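How to Run a Kitchen Robot Demo at an Open Day

Updated 12/06/2026

These notes are for anyone at Tirnent who has to set up the plate demo for visitors. They cover the dishwasher and sink task only. The drawer task has its own page.

The demo is simple to explain. The dishwasher stands open next to the sink, and the robot moves plates from the dishwasher to a rack in the basin. People understand the job before you say a word, so you can spend your talking time on how the robot does it.

What you need

The mock kitchen in the Bulomum hall, with the counter lights on
Plain round white plates, no pattern and no chips
The dark dish rack, set on the right side of the sink
The Zamar control laptop, charged and on mains power
Floor tape for the visitor line
A printed card with the talk outline

Step 1. Set the kitchen

Open the dishwasher door all the way and pull out the lower rack until it stops. Put the dish rack in the sink on the right side, so it runs from the back of the basin toward the front. Leave the left side of the sink clear.

Wipe the counter and keep it bare. It is glossy and shows every fingerprint, and visitors lean on it between runs. Do not leave cups or phones there.

Load the plates with one empty slot between each. The hand needs that space. If you load them close together the fingers push the next plate over and you will be picking it up in front of a school group.

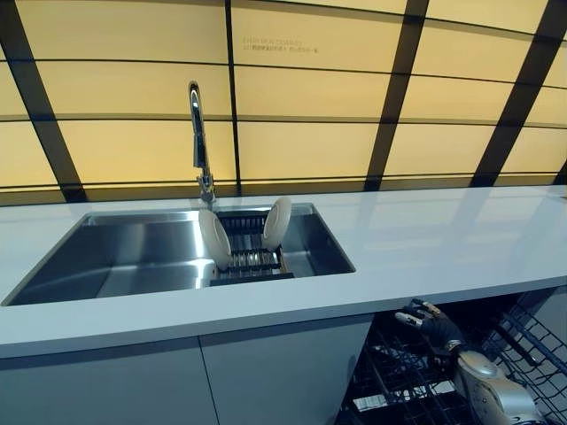 Step 2. Check the reach

Before the doors open, run the slow version of the program twice with no visitors in the room. Stand at the laptop with one hand near the stop button. Watch the gap between the knuckles and the underside of the counter when the arm goes in, and again when it comes out holding a plate. If the hand touches the counter at any point, stop and redo the base position. Do not try to fix it by moving the dishwasher rack.

In April we skipped this step and lost most of a morning session. The base had been rolled back after cleaning and was 2 cm off the mark.

Step 3. Check the cables and the tabletop

Any loose cable on the worktable should be moved to the side before a run. Thin cables are the ones people miss. They are close to the color of the table, and they curl back up after you press them flat. Tape them down if they will not stay, and look again after each group leaves.

Run the gripper through one open and close with nothing in it. Listen for clicking. A click on closing usually means the Bang adapter needs tightening.
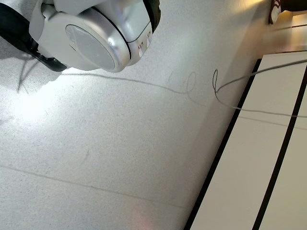 The gripper over the speckled tabletop, with a thin gray cable curling across to the right.

Step 4. Bring the group in

Keep groups small enough that everyone can see the sink. Mark the visitor line on the floor well outside the full reach of the arms and ask people to stay behind it for the whole run. Adults step over it more often than children do.

Start with the talk, then run the demo. If you talk while the robot is moving, people watch the robot and miss what you said. The outline on the card is enough:

What the task is
Which arm does the picking
How the robot finds the edge of a plate
What happens if it drops one

Load program 1583 from the Zamar menu. There is an older version below it with a similar name. It lifts the plate too early, so don't use it.

Step 5. Run the demo

Press start and step back to the laptop. Say out loud when the hand goes into the dishwasher and when it comes up with a plate. People at the back can't see into the machine.

The part that visitors ask about most is the placing. The plate has to be upright and lined up with a slot before the hand goes down. There is a short wait over the sink while this is worked out. Tell people ahead of time that the wait is normal, or someone will ask if it has crashed.

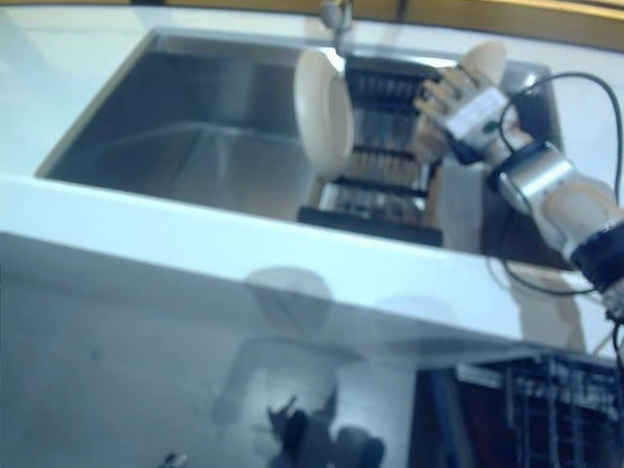 A plate held upright above the drying rack in the sink.

If a plate misses the slot, press stop, wait for the arm to settle, and take the plate out by hand. Then restart from the pick. The program can't resume from the middle of a place.

Step 6. Between groups

Put the plates back in the dishwasher with the same spacing. Wipe the counter again. Note any drops or stops in the log, with the program number. Over 400 people came through at the last open day and the log was the only way to tell which runs had gone wrong.

Let the arms rest in the parked position if there is a gap in the schedule. Keep the door to the hall closed while you are resetting.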